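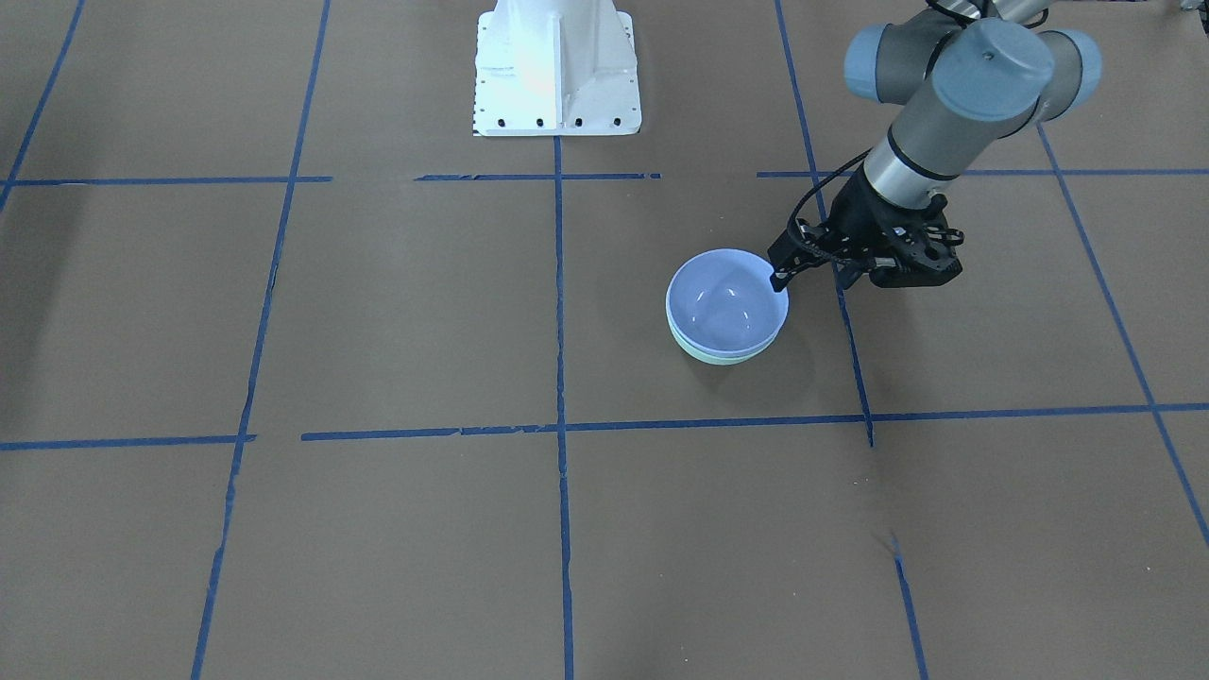
Braço esquerdo com a ponta de um dedo encostada na borda da tigela azul.

Como testar se um robô já consegue empilhar tigelas

Publicado em 1 de julho de 2025

Guardar louça é uma das tarefas que mais aparecem quando se pergunta o que um robô doméstico deveria fazer. Este tutorial mostra como montar um teste simples com duas tigelas, como registrar os resultados e o que dá para concluir deles. Foi escrito para quem já tem um braço com garra funcionando e quer saber se ele serve para a cozinha.

O que você vai precisar

Duas tigelas de tamanho parecido e cores diferentes. Usamos uma azul e uma verde-clara.
Papel kraft marrom para cobrir a superfície.
Fita crepe azul, das de pintura.
Uma planilha ou caderno.

Passo 1. Prepare a superfície

Cubra toda a área de alcance do braço com o papel. O fosco reduz os reflexos que atrapalham a câmera. As emendas podem aparecer, desde que não levantem quando a garra passa perto.

Marque a área com a fita, em linhas horizontais e verticais, formando células retangulares. A fita não precisa ficar perfeita. Pequenas falhas e pontas rasgadas não mudam o resultado, já que as células servem para anotar a posição inicial das peças. Dê um código a cada célula e escreva os códigos no caderno.

Passo 2. Defina as posições iniciais

Comece com as tigelas em células vizinhas, viradas para cima. É a situação mais fácil. Depois afaste as duas, troque a ordem e use as células mais próximas do limite do alcance. 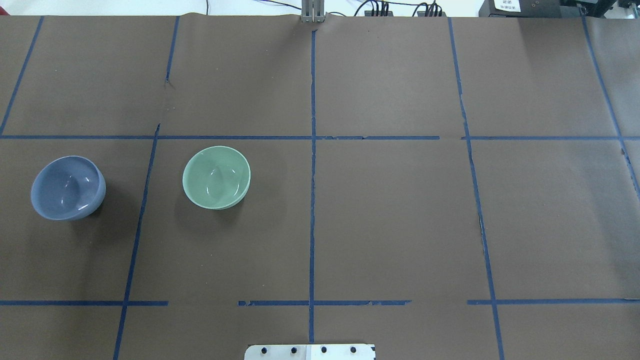

Tigela azul e tigela verde em células vizinhas, separadas por uma linha de fita.

Anote qual tigela vai dentro de qual. No nosso protocolo a azul vai sempre dentro da verde. Inverter a ordem no meio da série estraga a comparação.

Passo 3. Rode as tentativas

Faça pelo menos 10 tentativas por posição. Não mexa nas peças durante a execução, mesmo que a tigela escorregue. Se precisar interromper por segurança, registre como falha.

Considere sucesso quando:
a tigela de cima está encaixada e não apoiada torta na borda da outra;
a garra soltou a peça e se afastou;
a pilha ficou sobre o papel, sem tombar.

Limite cada tentativa a 80 segundos. Uma pessoa faz o mesmo em muito menos tempo, mas um limite curto demais esconde os casos em que o robô corrige a própria pega.
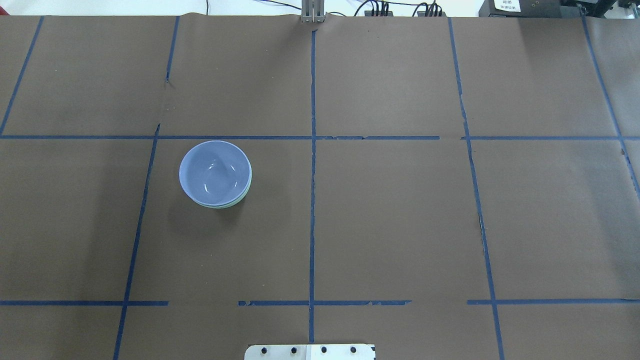
Passo 4. Confira o resultado pela câmera de cima

Olhe a pilha de cima e procure a borda da tigela de baixo. Com cores diferentes, uma faixa fina da segunda cor costuma bastar para confirmar o encaixe. Se houver dúvida, verifique também de lado antes de desmontar.

Passo 5. Leia os números com cuidado

Na série que fizemos em março, no projeto Hilthorpe, foram 1576 tentativas no total. As falhas se concentraram na pega da borda: o dedo empurrava a tigela antes de fechar. Em 26 casos a peça caiu depois de levantada.

Para duas tigelas conhecidas, com boa luz e mesa livre, a tarefa já é viável. Isso ainda não equivale a guardar a louça de uma casa. Pratos molhados, copos, talheres misturados e armários com porta exigem testes próprios, e uma boa taxa aqui não garante nada neles.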